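Ticket 3765
Product: Skonine home inventory, kitchen pack
Subject: Two items won't stay put, search can't find one of them, labels printing with boxes
Opened by: Chibuzor Balogun
Status: Resolved
Priority: Normal

Chibuzor Balogun, 9:40 am

Hi! First of all, I'm having a great time with this. I started listing the kitchen in September with one drawer and now I'm past 800 items across the kitchen and the back pantry, and I can finally answer "do we have any more rice vinegar" without getting up. My sister in Gultside has started doing hers too, so expect more tickets from this family.

I have three problems, possibly related:

1. Two items keep dropping back into Unsorted. I give them a shelf, close the app, open it again, and they're in Unsorted.
2. Search doesn't find one of those two when I type in the Chinese characters off the packet. The characters are right there in my notes on the item!
3. My Heinonen label printer prints empty boxes where the characters should be. English prints fine.

What I've tried so far:
– Closed and reopened the app, several times
– Restarted the phone
– Deleted the shelf called "Dry goods top" and made it again (this was a mistake, it sent 11 other things to Unsorted and I had to put them all back)
– Updated the printer software

I'd love to get this fixed before I do the spice drawer, which is going to be the big one.

Support, 10:25 am

Hello Chibuzor, and well done on 800. Thanks for the careful list. Could you send:

– what each of the two items is named in your list
– the category you picked
– whether you typed the shelf name or chose it from the menu
– pictures of the items, so we can suggest a category

Please don't delete any more shelves for now. When a shelf is deleted, its items lose their place, and a new shelf with the same name counts as a different shelf.

Chibuzor Balogun, 10:50 am

Understood about the shelves, lesson learned.

Item A is named "square shiny thing w/ black edge". Category: I left it on "Other". Shelf: typed.

Item B is named "white powder pink writing". Category: "Other" again. Shelf: typed. In the notes I put 生物发酵精, which I copied from the big magenta line. There are more characters but that was as far as I got before lunch.

I know the names aren't good. I was going fast that afternoon and really enjoying myself, and I told myself I'd come back to them.
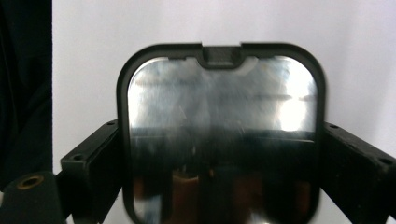
And item B, with "sodium" in small dark magenta letters on one side:
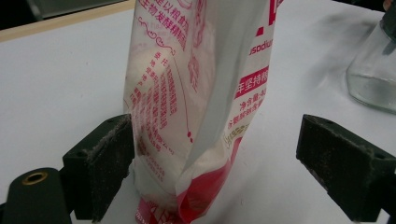 One more thing I wanted to ask while I'm sorting dry goods. Is it better to leave powders and seasonings in the bag they came in, or tip them into jars?

Either is fine as long as the name and the date stay with the food. Jars with tight lids are easier to scoop from and keep damp out, so they suit anything you use every week. For things you open only now and then, leave the food in its bag, fold the top over, clip it, and stand it in a lidded box. If you do use a jar, cut the name and the date off the empty bag and tape them to the back, and don't pour new powder on top of old.

Support, 11:35 am

Thank you, that was just what we needed. Going through your points:

Items dropping into Unsorted. This comes from typing the shelf name. If there's a space after the last word, the app saves the name but can't match it to a shelf, and on the next start the item goes back to Unsorted. Your exported list shows "Dry goods top " with a space on item B and "Pan cupboard " with a space on item A. Please open each item, clear the shelf box completely, and choose the shelf from the menu. We've logged the space problem as a fault and it is with the developers now.

Search. Notes are left out of search unless you turn them on. Go to Settings, then Search, then switch on "Look in notes". A better fix for packets in another language is the second name field, called "Also known as". Put the characters there and search will find them with the setting on or off.

Labels. The printer needs a font that includes Chinese characters. In the print window, choose Font, then "Wide character set". The letters come out a bit heavier than the usual ones.

As for the category, we'd suggest Dry goods for item B. For item A, could you tell us where you normally keep it? There is a "Trays, lids and flat things" category that may suit it.

Chibuzor Balogun, 1:15 pm

Wow, a space! I went and looked and you're right, my phone adds one whenever I accept a suggested word. That explains so much.

Results:

– Item B: shelf chosen from the menu, closed and reopened the app twice, still on its shelf. Fixed!
– Search: moved the characters to "Also known as" and it comes up on the first try. I also typed in "sodium" as an extra word, and it comes up for that too.
– Labels: the wide font works. I printed one for the bag and one for the jar of fermented beans and they look wonderful. The beans label is a little long and wraps onto a second line, but I can live with that.
– Item A: still going back to Unsorted.

"Trays, lids and flat things" is the best category name I have ever seen. I keep item A standing on its edge in the pan cupboard, between the cooling racks, so it gets found when I need the racks and lost when I don't. I've moved it into that category and renamed it "square, mirror face, notch at top". That's how I look for it in real life, by the notch.

Support, 2:05 pm

Good progress. On item A, please check whether you have two shelves called Pan cupboard. Go to Shelves, tap Sort by name, and look for a pair next to each other. If one of them holds nothing, remove that one only.

Also, try a shorter name for item A. The comma is fine, but the list view cuts names after a certain length and you'll lose "notch at top", which sounds like the useful part. "Notch square, mirror face" would keep it in view.

Chibuzor Balogun, 2:30 pm

Two Pan cupboards! One had 13 things in it and the other had none. Removed the one with none, chose the remaining one from the menu for item A, closed, reopened, and it's still there. I then restarted the phone to be sure. Still there.

Renamed it as you suggested. It reads much better in the list.

I also went back over the rest of the pantry for typed shelf names and fixed those while I was at it, which took most of a pot of tea and was very satisfying. Unsorted is now completely clear for the first time since I started.

Two small wishes, if you're collecting them:

– Could the app offer "Also known as" when I pick a language for the packet? I'd have used it from day one.
– Could the shelf menu remember the last shelf I picked? I do a whole shelf at a time, and so does my sister.

Support, 3:10 pm

Both passed on to the developers. The second is already on their list for the next update, together with the fix for the extra space.

Summary for the record:

Cause 1: trailing space in typed shelf names. Workaround: choose from the menu.
Cause 2: duplicate shelf "Pan cupboard". Empty duplicate removed by customer.
Cause 3: notes not included in search. Characters moved to "Also known as".
Cause 4: label font without Chinese characters. Wide character set selected.

We'll mark this one resolved. If anything moves back to Unsorted, reply here and the ticket opens again. Good luck with the spice drawer.

Chibuzor Balogun, 3:25 pm

Thank you so much! Spice drawer starts tonight. I've already bought a set of the small Lidbridge jars for it – the short ones, so they fit with the drawer closed.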